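Instituto Skoltomari de Automatización
Hilo sobre la recogida de demostraciones para el aprendizaje de tareas bimanuales. 1/14

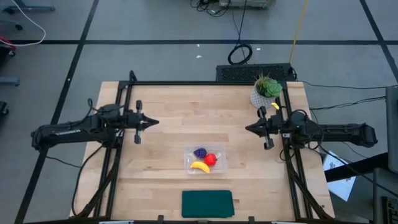
¿Por qué se recogen demostraciones propias si existen conjuntos de datos públicos?
Porque los conjuntos públicos se grabaron con otros brazos, otras pinzas y otras alturas de mesa. Sirven para el entrenamiento previo; el ajuste final requiere ejemplos obtenidos en el mismo puesto en el que se evaluará el sistema. 2/14

El presente hilo corresponde a la fase de enero del proyecto Isberg, que el Instituto desarrolla junto con el grupo Wollcombe. La coordinación técnica está a cargo de Makis Tsoukalas. 3/14

El puesto consta de 2 brazos enfrentados, montados en lados opuestos de un bastidor de perfil de aluminio negro. Cada brazo termina en una pinza. El espacio libre entre ambas es la zona de trabajo compartida y concentra la mayor parte de las dificultades de coordinación. 4/14

La familia de tareas de esta fase es la manipulación de objetos de juguete y textiles sobre mesa: frutas en un recipiente de plástico transparente y un paño verde oscuro doblado. Se han elegido por combinar piezas de forma estable con un material deformable. 5/14

El recipiente transparente plantea una exigencia particular. Sus bordes se distinguen peor que los de un recipiente opaco y el modelo debe aprender a localizarlos a partir de indicios débiles – reflejos, sombras, la posición de lo que contiene. Se mantiene en el protocolo por ese motivo. 6/14

Cada demostración la realiza una persona mediante teleoperación. Se registran las posiciones articulares, la apertura de las pinzas y el vídeo de la cámara fija. Las tres señales comparten una misma referencia temporal; un episodio con desfase se descarta sin excepción. 7/14

La fase Isberg comprende 168 episodios válidos, repartidos entre 6 operadores. El reparto responde a una observación de la fase anterior: cuando graba una sola persona, el modelo reproduce sus hábitos, incluidas las pausas y las correcciones innecesarias. 8/14

Entre un episodio y el siguiente se modifica la posición de partida de los objetos según una lista sorteada de antemano. El operador no elige la disposición. En las primeras pruebas, con elección libre, las frutas acababan casi siempre en los mismos lugares. 9/14

Los elementos ajenos a la tarea también forman parte del registro. La planta en maceta blanca de la esquina del tablero se conserva en el puesto durante parte de las sesiones y se retira en otras, a fin de que el modelo no la utilice como punto de referencia. 10/14

Acerca de los intentos fallidos: se guardan y se etiquetan por separado. Una fruta que se suelta antes de tiempo y se recupera después constituye un ejemplo útil de corrección. Un episodio abandonado a medias, en cambio, no entra en el conjunto de entrenamiento. 11/14

La revisión corresponde a 2 personas que no han intervenido en la grabación. Comprueban el inicio, el final y la etiqueta de cada episodio. En caso de desacuerdo decide la coordinación técnica y se anota el criterio aplicado en la guía Nägeli, documento interno de etiquetado. 12/14

Quedan cuestiones abiertas. La guía no define todavía cuándo debe considerarse terminado el plegado de un paño – la tolerancia entre bordes se ha fijado de forma provisional – y las sesiones de tarde presentan una iluminación distinta de las de mañana. Ambos puntos se tratarán antes de ampliar el conjunto. 13/14

Los grupos que deseen consultar la guía de etiquetado o el formato de los episodios pueden dirigirse por escrito a la coordinación técnica, con indicación del centro de procedencia y del uso previsto. Los vídeos se facilitan únicamente mediante acuerdo de colaboración. 14/14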